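お問い合わせ番号 529
件名:グレーの起毛ブランケットの毛羽立ちと、ソファへの毛移りについて
状態:対応済み(経過観察中)

お客様からのご相談

いつもお世話になっております。三月にそちらのオンラインショップで、Gutitelの薄いグレーのブランケットを購入した者です。手ざわりがとにかく気持ちよくて、届いた日から居間のソファでずっと使っております。家族にも好評で、夜になると取り合いになるほどです。

それで、ご相談というのは毛羽のことなのです。うちのソファはクリーム色のつるっとした張り地なのですが、ブランケットをどけると、座面に細かい灰色の毛が残るようになりました。はじめのうちは「新品だからかな」と思って手で払っていたのですが、ひと月たってもなかなか減りません。特に、いつも腰をおろす真ん中のあたりがひどくて、濃い色のズボンで座った日には後ろ姿が大変なことになります。

これまでに試したことを書いておきますね。

・粘着ローラーをかける(その場は取れますが、翌日にはまた出てきます)
・外で振る(これはかなり飛びました。風下に立たないほうがいいです)
・洗濯機で一回洗う。普段の洗剤と柔軟剤を使い、タオルと一緒に回しました

洗ったあと、むしろ増えたような気がしております。3,000円を少し超える買い物でしたし、気に入っている品なので、できれば手放さずに長く使いたいのです。何かよい手入れの方法があれば教えていただけないでしょうか。長々とすみません。

サポート窓口より(一回目の返信)

ご丁寧なご連絡をありがとうございます。毎晩取り合いになるとのこと、窓口の者もたいへんうれしく拝読いたしました。それだけに、毛羽でご不便をおかけして申し訳ございません。

起毛の生地は、仕上げの段階で切れた短い毛が奥に残っていることがあり、使いはじめの時期に少しずつ表に出てまいります。ただ、洗濯のあとに増えたという点が気になりました。タオルと一緒に洗われたとのことですので、タオル側の糸くずが起毛にからんでいる可能性もございます。お手数ですが、次のことを教えていただけますでしょうか。

・残る毛の色は灰色だけでしょうか、白っぽいものも混じりますでしょうか
・起毛は両面とも同じように立っていますか
・乾燥機はお使いになりましたか
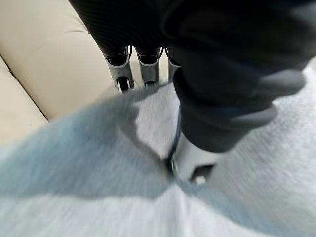

お客様より(追記)

お返事ありがとうございます。さっそく昼間の明るいうちに、窓のそばで広げて見てみました。おっしゃるとおり、灰色の毛にまじって白い糸くずがずいぶんありました。犯人の半分はうちのタオルだったようで、お恥ずかしい限りです。乾燥機は使っておりません。部屋干しです。

起毛のほうは、表は最初のふわふわのままですが、裏の、ソファに当たる側だけが少し寝ていて、指でなでると小さな毛玉がころころと集まってきます。引っぱって取ってしまってよいものか迷い、今のところ手をつけておりません。それから、張り地がつるつるなのでブランケットがすぐにすべってしまい、座るたびに引き上げる癖がついています。これも関係あるでしょうか。

サポート窓口より(二回目の返信)

詳しくご確認くださり、本当に助かりました。引き上げるたびに生地と座面がこすれますので、裏側だけ毛が寝ているのは、おそらくそのためかと存じます。毛玉は引っぱらずに、そのままお待ちいただいて正解でした。引くと根元の毛まで一緒に抜けて、そこからまた毛羽が出てしまいます。

次の順番でお手入れをお試しください。

1.乾いた状態で、やわらかい洋服ブラシを毛並みに沿って一方向にかけます。力はほとんどいりません。
2.毛玉は、先の丸い小ばさみで浮いた部分だけを切ります。一度に全部取ろうとなさらず、お茶でも飲みながら少しずつどうぞ。
3.ブランケットだけを大きめの洗濯ネットに入れ、おしゃれ着用の洗剤で弱く洗います。柔軟剤は今回はお休みください。
4.脱水は短めにし、風通しのよいところに陰干しします。乾ききる前に一度軽く振ると、毛が起きやすくなります。
5.すっかり乾いたら、もう一度ブラシをかけて仕上げます。

すべりについては、余った端を座面と背もたれのすき間に少し押し込んでおくだけでもだいぶ違います。座面に残った毛は、乾いたやわらかい布で一方向に集めてください。張り地が本革か合成皮革かによって水拭きの可否が変わりますので、ソファのほうの表示もあわせてご覧いただければと思います。

お客様より(その後)

ご報告が遅くなりました。教えていただいたとおりに、ブラシ、はさみ、ネット洗いと進めまして、陰干しの途中で振るところまで全部やりました。毛玉を切るのが思いのほか楽しくて、気がつけば夕飯の支度を忘れておりました。

座面に残る毛はぐっと減りました。ゼロではありませんが、朝に布でさっとひと拭きすればすむ程度です。端をすき間に押し込むのもよく効いていて、引き上げる回数が減りました。裏側の毛も、ブラシのあとは少し立ってきたように見えます。もう一度同じ洗い方をして様子をみてみます。ご親切にありがとうございました。

サポート窓口より

うれしいご報告をありがとうございます。二度目のお洗濯のあとも毛の量が変わらないようでしたら、同じ番号のままご返信ください。生地の状態を拝見して、交換も含めてご案内いたします。お夕飯のお支度に障りのない時間に、どうぞごゆっくり。

関連するお問い合わせ
洗濯ネットの大きさの選び方(ブランケット・毛布)
Echeverri クッションカバーのファスナーが固い
合成皮革の座面に色が移ってしまったとき
Cesuvus 洋服ブラシの毛が曲がった場合のお手入れ
Jetport 便でお届けした商品の梱包材の処分について
柔軟剤を使わないほうがよい生地の一覧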